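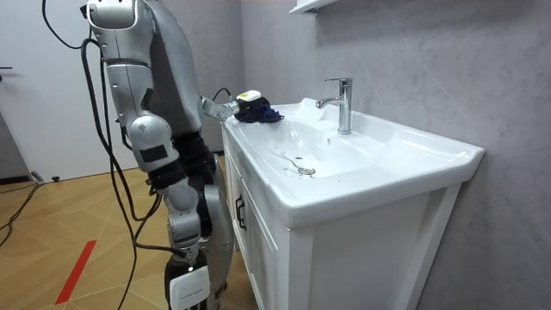

Hard water and a new basin, is a softener worth it?

tapwatcher39
Moved to Vestville in August and the limescale is unreal. Kettle's furry, shower head's half blocked, and I've just had a new bathroom put in that I'd quite like to keep nice. Been quoted 1000 for a softener, fitted. Anyone got one?

mossbank
We had an Orketero put in when we lived over in Pultesard and I'd never go back. Hardly any scale, and we use so much less soap! You do have to lug salt bags about though, which my back doesn't love. 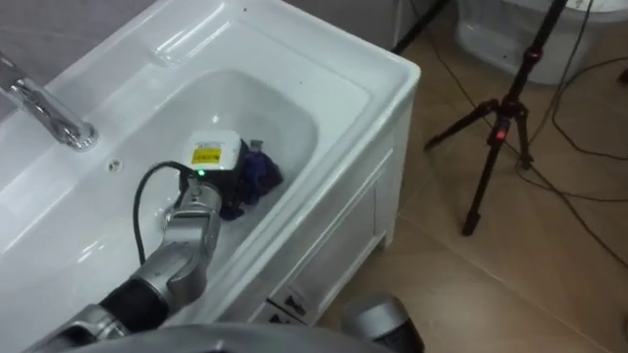

White basin, chrome tap

gritty_kettle
Waste of money, sorry. A 39p bottle of white vinegar and an old toothbrush does my whole house. Scale is ugly but it's not going to hurt you.

mossbank
Does your boiler, does it? That's where it costs you.

gritty_kettle
Boiler's fine, thanks, same one for years. And keep vinegar well away from marble, before someone tries it.

tapwatcher39
Right, so one of each, lol. The other quote was for a Kartha, 194 cheaper but a smaller tank.
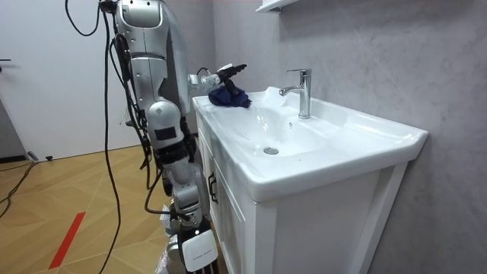

Can you still drink the water once a softener's in?
Most people keep one kitchen tap on the unsoftened mains for drinking, so ask your fitter to leave that one alone.

tapwatcher39
Good shout, I'll ring him on Monday and ask.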